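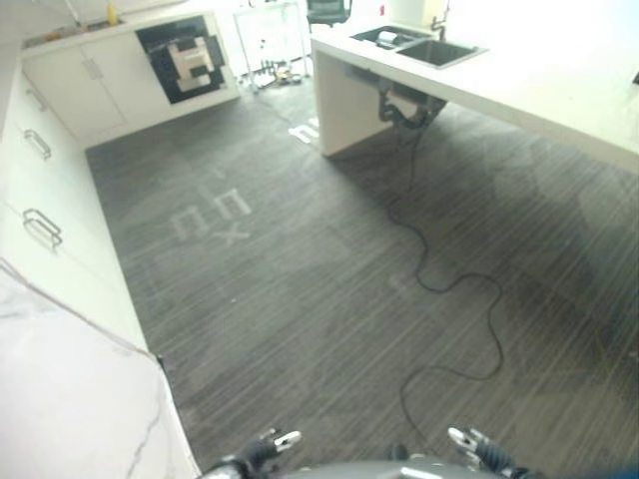

Speaker notes — Reading your water bill
Jayson Layug, Ignacio branch library, Saturday session

Start on time. People who come in late can pick up the handout from the chair by the door.

Opening

Thank them for coming. Ask who brought a bill. Last time most people had one on their phone, and the type was too small to work with, so remind them that paper copies are on the side table.

Say what the talk covers: how the bill is put together, how to read the meter, how to find a slow leak, and who to call. Say what it does not cover: water quality, well permits, and the Flilden annexation. If the annexation comes up, take names and pass them on after.

Part 1. The bill

Hold up the sample bill. Point to the two readings in the middle box. The sample shows 3057 as the current reading. Subtract the earlier one and you get usage for the period. Everything in the lower half of the page is built on that difference.

Explain the base charge. You pay it even if you use no water at all. People with a second home are often surprised by this.

Explain units. Our meters read in hundreds of gallons. Some older bills from the Taltell side still show cubic feet. If anyone has one of those, do the conversion with them at the break and not from the front. It took ten minutes last time and we lost the room.

Sewer is billed on winter use. The January reading matters more than people think. If a toilet runs all through January, you pay for it on the sewer line until the next winter.

Part 2. Reading the meter

Slide with the dial. The small triangle is the leak indicator. With everything in the house shut off, it should sit still. If it moves, water is going somewhere.

Walk through the overnight test. Read the meter last thing at night, use nothing, read it again at 6 a.m. Write both numbers down. Don't trust memory. Ice makers and softeners have to be off or the test is no good.

Pause for questions. Keep it to three.

Part 3. Faucets and sinks

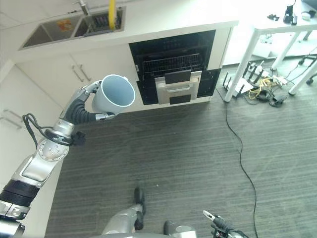
A faucet drip is the leak people notice first and put off longest. Tell them to catch it in something and time it. Any cup will do, as long as it stays open side up under the spout and you know how much it holds. The light gray one on the slide, with the pale blue inside, is about the right sort of thing. Time how long it takes to fill, then work out the gallons per day on the back of the handout. A double sink with the faucet between the basins, like the one behind it, should be tested with the spout turned to each side, as some only drip in one position.

Cartridge faucets: replace the cartridge. Compression faucets: replace the washer, and check the seat while you are in there. Shut off the supply first. Say this twice.

Under the sink, run a dry paper towel along each joint. A towel shows damp that your fingers miss.

Part 4. Floors
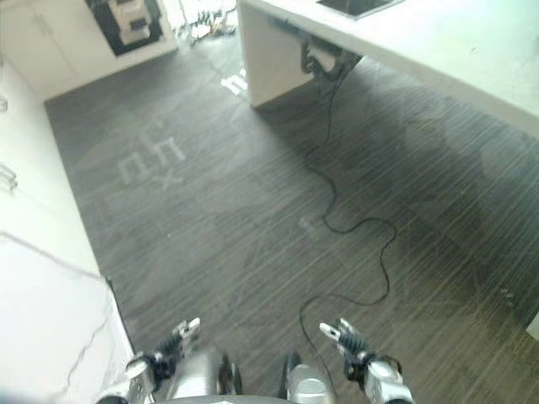 Slow leaks from a dishwasher or refrigerator line tend to travel before they show. The water follows the low side of the subfloor and comes up somewhere else. Color is a poor guide. On a dark gray floor with light streaks, such as the one on screen, a patch of glare can look paler than the floor beside it, and a damp spot would be easy to miss by eye. Use your hand, or a moisture meter. The library lends out a Zillumora meter for up to 20 days. Ask at the desk.

Check the baseboard too. Swelling at the bottom edge is an early sign.

Part 5. Who to call

The meter and the line to the street belong to the utility. Everything on the house side is yours. Billing adjustments: ask for form 124 at the counter. You need a repair receipt and two readings, before and after the repair. Without the second reading they send it back.

Renters should tell the landlord in writing — a text message counts — and keep a copy.

Close

Questions until 11:30. Room 404 is booked after us, so chairs need to be stacked by 11:45. Collect the sample bills.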